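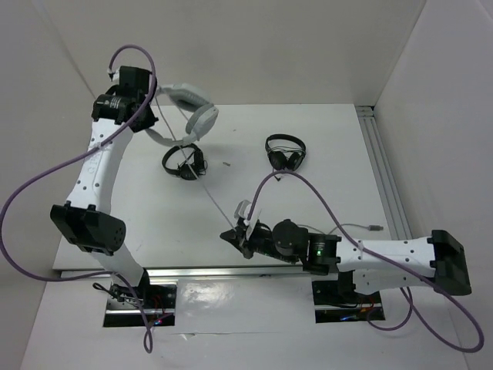 Wednesday, May 17, 2023

Headphone day, finally! I've been putting this off since the big clear-out, and every time I opened that drawer a cord came up with something else hanging off it. Haiyan says you should wind a cord around your hand and tuck the end in. Milagros thinks that wrecks it and wants big lazy loops (she once paid 54 dollars to get a pair repaired, so she has opinions). I'm with Milagros, mostly – tight winding always leaves me with kinks near the plug.

The black ones are easy enough to live with. It's the white pair I fuss over, with those gray pads that show every smudge. Must remember to wipe them with a barely damp cloth and not the lemon stuff. 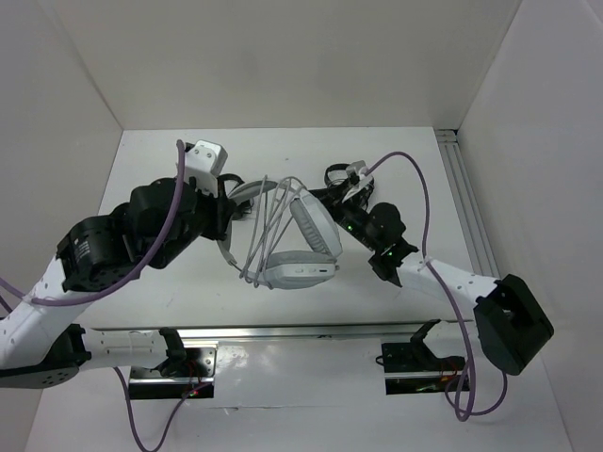
White over-ears, cable looped around the band and cups.

Loose loops for now, and I'll see how I feel about it by July. Still need a hook or a decent box – Bernadette has a spare one from Quinlan if I go over and get it. Also call Sachiko back, she's tried me twice.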